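# Room at the River's Edge

For most of its history the Whiteley Wildlife Refuge took in whatever arrived at its gate. Foxes came in from road accidents, owls from barn fires, and raccoons from attics where they had been raised by well-meaning families until they began to bite. Otters were rare. In its first decade the refuge admitted four of them, and two were released.

That pattern changed when the state closed a private menagerie outside Wollthorpe. Inspectors removed 43 animals from the property, among them a group of North American river otters that had been kept on concrete with a single stock tank for water. Several had worn their teeth down on the fencing. One female, later named Funari by the refuge staff, had lost most of the fur along her back and could not keep herself warm in the water for longer than a few minutes.

An otter without a sound coat is in serious trouble. The species carries very little fat, and it depends on air trapped in the dense underfur to hold its body heat. Dirt, oil or constant damp will mat that layer and let the water through to the skin. The new arrivals were therefore kept in dry stalls bedded with straw and clean towels, with shallow baths offered twice a day. Swimming was not permitted until each animal had passed a coat inspection by the veterinary staff. 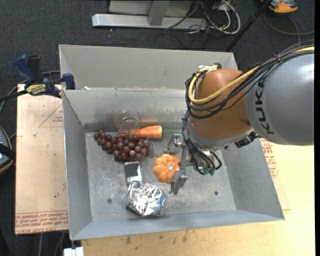

**By the Editorial Staff**
*December 2021*

Feeding proved more difficult than housing. At the menagerie the otters had been given dry dog food, and several refused fish altogether. The kitchen began with small pieces of smelt mixed into the familiar diet, and the proportion of fish was raised slowly over several weeks. Funari held out the longest. She accepted crayfish first, then perch, and by July she was taking whole fish from the water.

The refuge does not name animals that are expected to return to the wild, and the decision to name Funari was an acknowledgment that she would remain. Her teeth were too damaged for her to hunt reliably. Two of her companions were in similar condition, and the three now share a permanent enclosure on the east side of the property, beside the old mill channel. It has a running stream, a mud bank for digging and an underground den with two entrances.

The younger otters followed a different course. They were moved to a screened pen on Tradum Creek, where people were kept out of sight and live fish were released through a buried pipe. Contact with staff ended entirely. When the gate was opened, the animals stayed near the pen for nine nights before moving downstream. Tracks and droppings have since been recorded along the lower creek, although it is not known whether all of them belong to the released group.

The case has also altered the way the refuge plans its year. It admitted 584 animals over the past 12 months, an increase over the 466 admitted the year before, and its otter stalls have seldom been empty. A second isolation building is planned for the spring – the present one was designed for songbirds and drains poorly.

Visitors may see the permanent residents from a raised walkway over 70 feet long, which runs behind a line of alders and is open from late morning until dusk. The otters are most active in the last hour of daylight. Funari's coat has grown back a shade darker than before, and she spends much of the winter in the water.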